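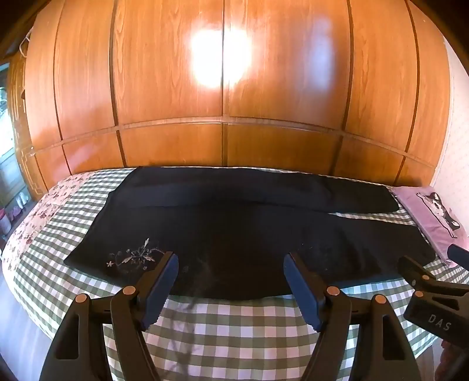

A wardrobe with wood-grain doors. Below the tall ones there is a row of shorter rectangular panels.

Home Opinion Living Letters Archive

4/13/18

When I moved to Durnside, I rented a flat with no furniture, and this was a new thing for me. In the country where I grew up, a flat comes with its wardrobe. The wardrobe is older than the tenant and it will stay after him. In Durnside each person buys one, and when he leaves he pays to throw it away.

I think this is a bad custom, and I want to argue against it.

My first wardrobe was from Ikadix. It was cheap, and I carried it up the stairs in 2 boxes. After one move the back came off. After the second move the doors did not close. I had it for 7 years, but I must say the last three were only patience. The city took 50 from me to collect it.

My aunt in Felcombe has a wardrobe that nobody has moved since her wedding. It is too heavy. She paints the room around it. I used to laugh at this, and now I have some envy.

People tell me that tenants want freedom to choose. Maybe so. But I have seen many rented rooms, and most of us choose the same white thing from the same shop. I would give up this choice gladly, if in exchange the landlord put in one solid wardrobe and kept the key working.

The landlords say it costs too much. A good used one in Marar was offered to me last July for less than one month of rent. It would serve many tenants. I did not buy it, as my lease was ending, and I still think about it.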